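Vanenik Tables and Seating: Questions We Get Asked

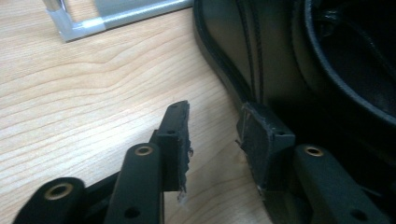 Most of these arrive by email, usually after the thing in question has already been done.

Is the pale wood sealed?
Yes, with a light satin oil. It will put up with a damp cloth and a wrung-out sponge. It will not put up with bleach, as one customer in Pembridge has kindly established for everyone.

The grain on my tabletop doesn't match the one in the showroom.
No, it won't. Wavy bands and darker streaks are how the tree grew, and we can't send them back to it. If you want a calmer board, say so when you order and Umut will look through the stack.

How do I clean black padded seating?
Warm water, a drop of washing-up liquid, soft cloth. Go along the stitched seams, not across them. Crumbs collect in the channel between two rows of stitching and will stay there until you fetch a dry paintbrush.

Can I use furniture polish on it?
You can, once. After that you will slide off it.

Will padded things mark the table?
Dark vinyl left pressed against oiled wood through a hot summer can leave a shadow. Move it now and then, or put a cotton cloth between the two.

What about metal frames?
Lift them. Square tubing has corners, and dragging it over a tabletop gives you a line that sanding takes an afternoon to remove. We charge £19 for a set of felt pads and considerably more for the afternoon.

Do you re-cover old seats?
Stefaniia does, from November to the end of March. Bring the whole seat, including any piping that has come off. Allow six weeks.

Can I collect my order?
Yes, from Unit 6, before four. Please measure your car first.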